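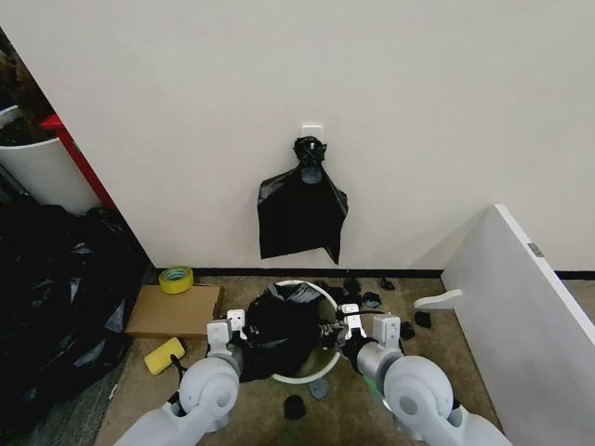
Trelside Robotics Club: Chores Season Gallery

We're three months into our two-arm housekeeping project and having a fantastic time! The club meets in Stultlow every week (bring snacks, we always run out), and this season's challenge is trash duty, start to finish, with a fresh liner in the bin at the end. Our robot is called Song, after the little tune Réka Vörös wrote for its startup.

Trash duty
Song at the bin, left gripper on the black plastic and right gripper on the rim. Bags are so much harder than blocks! They fold, they cling, they never sit the same way twice, and we love them for it.

Who did what
Bianka Simon and Imre Szalai worked on the grasping, Emese Fülöp keeps the run log (54 entries and growing), and Jenő Bárány teaches the Friday beginners how to drive both arms together, a real brain-twister the first time you try it.

Coming up
In February we take Song to the Lornorura student meet, where every team gets 300 seconds per chore. New members are welcome before then, no experience needed. Come and have a go at the controls!

Page updated November 2025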